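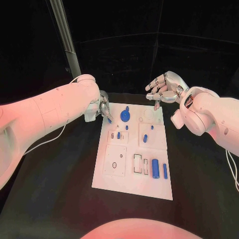
# Ground rules for a shared two-arm bench with a peg board task, what do you write down?

**Lucie Després**
posted 10/24/20

Need to get a rules sheet done for our bench and I'm stuck on what belongs on it and what's just my own fussiness.

Setup: two arms, one body, gripper on the left, five-finger hand on the right. Task board flat on a dark table. Round disc part with a hub, pegs, a couple of cylinders, small plates that sit on top of the board. Parts go in holes and slots. Dark enclosure all round the back so the cameras behave.

Three groups share it now. Us in Luston, the Dorell people who come over every other week, and a student team. Everybody has their own habits. Some put the plates back where they were, some don't. One person logs a peg as "in" when it's standing in the hole, another wants it pushed right down. So when we compare runs it's mush. We had 554 runs logged by the end of August and I could not tell you what half of them mean.

Also safety. We have an e-stop and a line of tape on the floor and that's it. The arms are slow most of the time so people reach in to fix a part while it's "just hovering". I have done it myself. I know.

What I'm after:

- what counts as done, for a peg, for a cylinder, for the disc
- how you reset the board so the next group gets the same board
- when hands are allowed over the table
- cables. We have loops hanging off both arms and I don't know if there's a rule of thumb or if you just tie and pray
- how long the sheet can be before people quit reading it

Not a factory, no cage, no safety officer on our floor. Small budget. I've looked at the big robot standards and they're written for people who install cells for a living. Didn't get very far. If someone has a sheet they use day to day I'd love to steal it.

Sorry for the rush, I have to send a draft to Dorell tonight.

---

**benchrat_tom**

Ok, typing fast between things.

We run something close to yours, two arms, one with a gripper and one with a hand, for a client project (Singhal, parts handling, can't say much more). Sheet has been rewritten a lot. Current one is one page, both sides. Second side is only the reset. Take whatever you want.

**Hands over the table**

Simplest rule, only one that stuck: motion disabled before any hand crosses the table edge. No "it's only hovering". Hovering means powered, holding position, waiting for a command. The next command could come from a script somebody forgot to kill. Slow arms still pinch, and the place that'll get you is between fingertip and board, or elbow and body, and you aren't looking at the elbow when you're fixing a peg.

How we do it:

1. Person reaching in says "reaching".
2. Person at the keyboard pauses, disables, says "disabled". Out loud. Not a nod.
3. Reach, fix, step back behind the tape, say "clear".
4. Only then enable.

If you're alone, you don't reach in with it enabled, full stop. Hit the stop, walk over, walk back, release it. Annoying. Takes maybe a minute. Do it.

And the e-stop goes where the reaching person can get it, not next to the monitor. Ours was next to the monitor for ages. If you can only afford one, put it at the table and give the keyboard person a short cord to it or a second button wired in series. Get someone who knows the wiring to do that part, don't improvise on a stop circuit.

One more thing, find out what YOUR robot does on a stop. Some lock the brakes, some sag. If there's any sag, a hand parked right over the board will come down on it. Test with the board off the table and some foam under.

**What counts as done**

Write it as something you can check with your eyes or a gauge, after release, after the arm has moved away. We use:

- *Peg*: released, standing without contact from the robot, shoulder or end below the line on the gauge. The gauge is just a strip of plastic with a notch. If the peg goes in but sits high it's "partial", own column, not a pass and not a fail.
- *Cylinder in slot*: whole length in the slot, rolls nowhere when you tap the table once. Wrong slot = fail even if it fits. A thin one will happily drop into a wide slot and look fine from across the room.
- *Disc*: seated flat. If you can slide a sheet of paper under any side, it's partial.
- *Plates*: if the plates aren't fixed to the board, a run where a plate moved gets flagged. Doesn't void it. But you want to know because a peg hole that shifted is a different test.

That last one bit us bad. Plates creeping over a day. By the evening the robot was "getting worse" and it was the plate. We put double-sided tape under ours, then little printed corners.

**Time limit and regrasps**

Decide both before you start. Drop and pick back up, allowed or not? We allow it, note it. Human nudges a part = run over, scored as is at that moment. People HATE this one. Keep it anyway, otherwise everyone's numbers have a bit of human in them and you can't take it out afterwards.

**Reset**

Print a 1:1 outline sheet of the board with start spots for every loose part, lay it next to the table. Parts go in the same spot, same way round. Cylinders lying, same direction, because lying vs standing is a whole different grasp. Then one photo from the same fixed camera before each batch. Compare with the reference photo. Not by memory.

For the old 554, if you've got video, pull a handful from each group and rescore with the new rule. If they agree with what was logged then fine, keep them. If not then mark the batch as old scoring and move on, don't try to save all of it.

**Length**

One page. If it doesn't fit, it's training and goes somewhere else.

Gotta run, will look in later re cables.

---

**mo_fixtures**

Cables, seeing as that got left out.

Tie and pray is what most poeple do lol. Better:

- Run every joint to its far ends by hand (or slow jog) BEFORE you decide on slack. Elbow straight, elbow folded, wrist both ways. The loop has to survive the worst one and it shouldn't touch the table in any of them.
- Fix the cable on both sides of the joint, close to it, and let the loop be between those two. A loop that's only held at one end will wander and find a finger.
- Soft straps. Zip ties cut in, and someone always over-tightens.
- Nothing hanging in front of the task. If the cable can swing between the camera and the board you'll get weird failures that look like bad software.
- Look them over at the start of each session and write that you did. Initials in a box. Ours is on the same line as the e-stop test.

We had one snag a part off the table once, not dramatic, but the log said "robot dropped part". It didn't. So "cable contact" is now a reason code.

Swap interval: we replace the hand cable at 4000 cycles whether it looks tired or not. That's our number on our arm, picked after one went flaky, don't copy it. Ask whoever sold you the hand what bend radius it wants and whether they've got a life figure at all. Ours didn't, so we had to guess.

Also the hand itself. Screws in fingers back out. Check weekly. A loose thumb joint will ruin your peg scores slowly and nobody notices till you go back through the plots.

Speed: we cap at 50 mm/s whenever the tool is near the board, full speed only when lifted. Again ours. Contact with a rigid board at speed breaks pegs or fingers, and fingers cost more.

---

**Hanneke_v**

Disagree a bit with the "standards are for other people" part in the question. You don't need to be certified to do a risk assessment, and the risk assessment is the useful bit. Sit down with the other groups for an hour, list every time a person is near the thing (setup, reset, stuck part, demo, cleaning, visitors!!) and next to each write what could hit or pinch and what stops it. Your rules sheet should fall out of that list. If a rule on the sheet doesn't match a line on the list ask why it's there.

No cage is a decision too. Write down who made it and what you're relying on in place of it. If the answer is "the arms are slow", fine, but then the speed cap has to be set somewhere a student can't change by editing a config file.

And do check who's legally on the hook in your building. Somebody is, even with no safety officer on your floor. Send them the sheet before you send it to Dorell, tbh.

Visitors: behind the tape, no exceptions, enclosure side too. People wander round the back when it's dark in there.

I'd also add a name. One person per session is in charge, on a whiteboard, and they're the only one who says enable. At Fondivwood (old job) we had 9 people around a bench once for a demo and three of them thought they were running it.

---

**Lucie Després**

This is great, thank you all. Taking the four-step call and the partial column word for word. The plate thing explains a LOT, ours are just sitting on the board, nothing under them.

Tested the stop this afternoon with foam down like Tom said. Left arm holds. Right one settles a little before the brake bites, so "park the hand off the board before you stop for a break" is now on there too.

Question on the gauge, do you use the same notch for the pegs in the plates and the pegs straight in the board? The plates add height so I think I need two.

---

**benchrat_tom**

Two. Different colors, and write on them which is which. We mixed ours up for a week.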